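Minutes of the open day follow-up meeting, Zotness Workshop Society
Held 8/11/21 in the upstairs room, straight after the visit to Vernent

I'm doing the minutes this time and I write the way I talk, so bear with me. Anyone who wants something put differently can tell me before the next meeting.

1. Minutes of the June meeting

Agreed as they stood, apart from the spelling of Sekiguchi, which I'd got wrong twice. Sorry! It's been put right in the copy on the website.

2. Matters arising

The extension leads have been tested. The new sign for the side door hasn't turned up and I'm to ring the printers again. The key to the paint cupboard was in the paint cupboard.

3. Report on the visit to Vernent

Most of us went, so I'll keep this to what people said on the way back and in the meeting itself. For anyone who missed it, Vernent do handling and sorting work with robots, mostly for small factories, and they open the doors to local groups a couple of times a year. We had a welcome talk (a bit long, and the tea came after it when it should have come before), then a walk round the assembly side, and then the part we'd all come for, which was the bin picking.

I've been reading about bin picking for ages and had it down as a simple thing. You've got a box with parts lying in it any old how and you want the arm to take them out one at a time. Our guide said the arm is the easy bit and the hard bit is working out which part to go for first, especially when one is lying over the end of another. Then you've got the walls of the box to think about, and your own cables! I hadn't given the cables a thought before and now I can't stop looking at them.
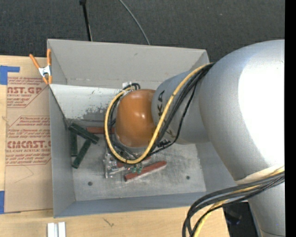 4. What members thought of it

There was a good long talk about this and I didn't catch all of it. The main points as I have them:

The KUKA arm was bigger close to than anybody had pictured. Several members wanted to know how it gets right down to the bottom of a metal bin with all that cable looped round the wrist, and we were told that a fair amount of the setting-up time goes on exactly that. It was suggested we try something similar with our own little arm and a washing-up bowl. I'm all for it.

There was some disagreement over the blocks and bars. One view was that plain shapes make it look easier than a real factory job would be. The other view (mine, for the record) was that you have to start with something, and that a crumpled bit of clear plastic in among red bars is quite nasty enough to be going on with. We were told that see-through and shiny things are the ones that give them the most bother.

Two members liked the spring clamp with the orange handles on the side of the bin best of anything they saw all day. We do have clamps like that and they're in the second drawer down.

The software side is done with a package called Orkix. The guide showed us the screens but we were standing a long way back and I couldn't follow much. I've asked whether there are any notes we could have. They were pleased to be asked, and I'll pass round whatever comes.

It was felt that the group was too big for that part of the tour. Those at the back heard very little. If we go again we should ask to be split in 2.

5. Money

The coach came to £417, and members paid in £166 between them on the day. The difference comes out of the outings fund, as agreed in June. One member thought this was steep for a coach and asked for 2 other quotes next time. Agreed, and I'm to get them.

6. Our own open day

Vernent get 2,000 visitors a year through their doors, so they were told us a lot worth pinching. Arrows on the floor were popular. So was having one person at each stand who stays put and isn't forever being called away. We'll keep the welcome talk short and put the tea first.

The Sekiguchi kit arm will be our main stand if we can get the gripper to close properly. There was an offer to look at it before the next meeting. I said we should have a tray of mixed bits for it to pick from, with a few awkward ones in, and let children choose which one it goes for. Everybody liked this, though it does mean somebody has to write the program, and that looks like being me.

7. Any other business

A pair of reading glasses was left on the coach. They're in my desk.

Could whoever borrowed the long steel rule please bring it back.

8. To do

Me: ring the printers about the sign, chase the Orkix notes, get coach quotes, write a thank-you letter to Vernent.
Everyone: bring awkward objects for the tray, nothing bigger than a matchbox.

The next meeting is in the same room at the usual time. Bring your own mug, as the dishwasher is still out of order.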